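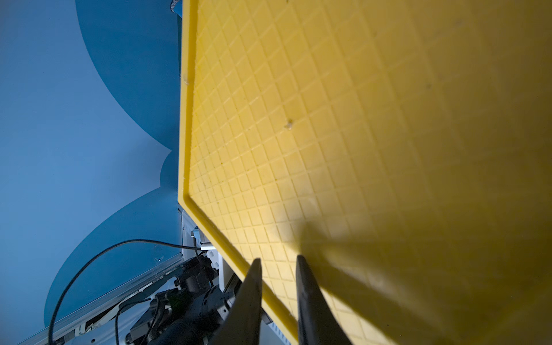 What rules do you follow for clearing the bench before a run?

Posted by Drasturent

We have a small two-arm bench cell used for sorting keys and other odds and ends into trays. There is no written procedure, only habits picked up from whoever was there first. I have been asked to put a page of rules together by the end of April. What should go on it, and who signs it off?

Oanh Tôn

Start with the risk assessment, even for small arms. Low force does not cover pinch points at the gripper, and the limits you set only count if somebody has checked them. We check speed after every 200 cycles and write the figure in the log. Keep an item list for each task, and put anything not on the list outside the arms' reach before power goes on – that includes gloves and brushes. 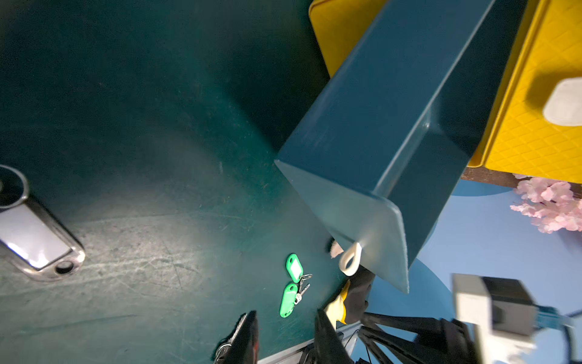
Does a change of gripper fingers mean a new risk assessment?
Review the old one and sign it again. If the new fingers are longer or sharper, redo the section on contact.

Labelling is worth a rule of its own. Decide which colour of tag means what, and write it down before anyone sorts a single key. The red tags in the yellow tray have blank inserts, so a person checking the result has only colour to go on. We number ours from 100 upwards and keep the list next to the stop button.
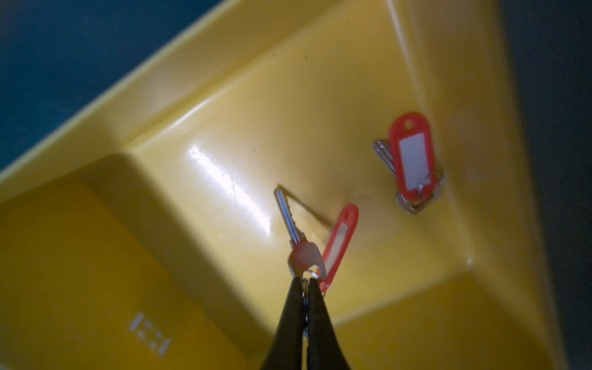
Who is allowed to restart after a stop?
The person named on the sheet for that shift, after looking at the bench from the front.

Yook

Agree with most of that. Tidy your cables too. Ours snagged once and it took all afternoon to sort out.

Cirnov

We just use the manual that came with the arms. Works fine for us.

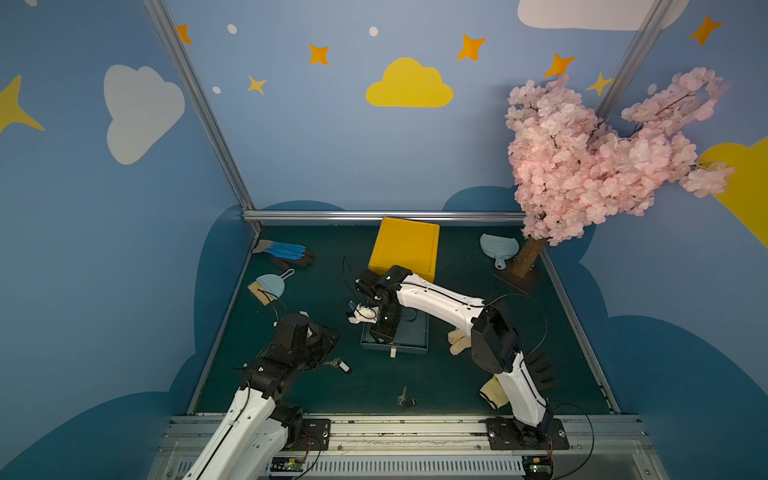
Where should the stop button go?
Within reach of where the operator stands, and never behind the arms.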